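Gripper Trials at the Trivik Bench: Frequently Asked Questions

What are you comparing?
Two-finger grippers, mostly. We have a Clirkach and a Hellitz going back and forth on the same arm, with the same controller settings wherever the two allow it. I love this kind of test, because two grippers that look nearly alike on paper can behave so differently once there's a pile of parts in front of them!

What does a trial look like?
The gripper has to clear a bin of long, narrow blocks and place them in the bin behind it, one at a time. We stop when the first bin is clear or the arm gives up.

Why blocks and not real parts?
They're cheap, they don't mind being dropped, and they still set up all the awkward cases: lying flat along a wall, tipped up in a corner, crossed over a neighbor. If you want to send us your own parts, please do. Mavis Tran is collecting them.

How many picks have you done?
We set out to do 2000 with each gripper. The Clirkach is finished. The Hellitz is at 381 and picking up speed now that Jamila Haque has sorted out its cable routing.

Which one is ahead?
Too soon to call overall. In the middle of the bin I can hardly tell them apart. Along the walls is where it gets fun, and where I'd point anyone who is shopping.

What makes corners so hard?
Room for the second finger. A block tight against the wall leaves nowhere for it to go, so the arm has to tilt, come in over the rim, or nudge the block loose first.

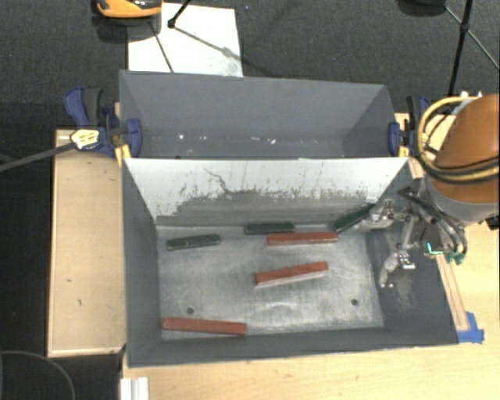
Csenge Illés wrote the nudge routine, and it's my favorite thing in the whole project. It works with either gripper, and we turn it off for scored runs so that it doesn't hide a weak grasp.

Do the bins ever move?
They used to creep a little with every bump. Clamps fixed that, and I'd tell anyone starting out to clamp down first and calibrate second (we did it the other way, and had to calibrate again).

Will you try suction?
Yes! Ariel Castillo has a Farkas cup set ready to mount once the Hellitz runs are done.

Can I get the numbers?
Ask Mavis for the spreadsheet. Please read the notes tab before you sort by the success column, as the first 61 Hellitz picks were made with the old fingertips.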